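Gidbridge Revenue Desk 10: Review

Gidbridge Revenue Desk is a desktop program for small local governments that need to track tax receipts against an adopted budget. It covers property tax, local sales tax, license fees and transfers from the state. It does not issue bills or take payments. I tested release 10 with the books of one town, Tirkstead, which has 2790 taxable parcels and a single finance office.

Setup

Installation took 20 minutes, including the database. Loading the parcel roll took longer. The import tool accepts comma-separated files only, and it rejects the whole file if one row has a blank district code. The error message gives the row number but not the column. After the third rejection I sorted the roll in a spreadsheet, filled the blanks and got a clean load.

The chart of accounts has to be mapped by hand. There is a template for general fund revenue and another for debt service. Neither has a line for payments in place of taxes, so that was added as a custom account. Custom accounts work normally in reports but are left out of the year-end carryover unless a box is checked on the second settings page. The manual mentions this in a footnote.

Forecasting

The forecast module is the main reason to consider the upgrade. It uses up to 24 months of receipts and projects the rest of the fiscal year by account. Seasonal patterns are handled well. Tirkstead collects most of its property tax in November, and the older release spread that money evenly across the year unless the user overrode it. Release 10 picks up the November peak from the history and places it correctly.

Sales tax was weaker. The state pays it out two months behind, and the program books it by date of receipt. A setting called "accrual shift" is meant to correct this. It moves the actual figures but not the projected ones, so the two lines on the chart do not match until the projection is run again. Nenov, the competing package I used before this one, applies the shift to both.

Reports 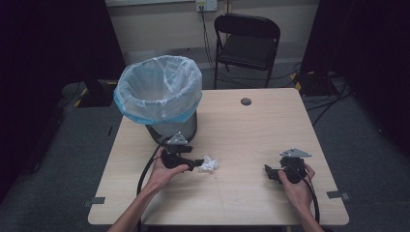 The monthly budget-to-actual report prints on two pages and can be read without training. Variances are shown in dollars and as a percent, with a threshold the user can set. The deficit summary adds up all funds and flags any that are projected to close below zero. Transfers between funds are netted out, which the Nenov report did not do.

Export to the Chae audit format worked on the first try. Export to a spreadsheet loses the account headings — only the codes come through — and they have to be put back with a lookup.

Speed and stability

A full projection of all accounts ran in almost 20 seconds on an ordinary office computer. The program closed without warning once, during a report preview with two fiscal years open. No entries were lost.

Recommendation

Suitable for a town with one or two finance staff and a fairly simple set of funds. Offices that depend heavily on sales tax should test the accrual shift on their own data before buying. Users of release 9 who do not need forecasting can stay where they are, as the ledger screens are unchanged.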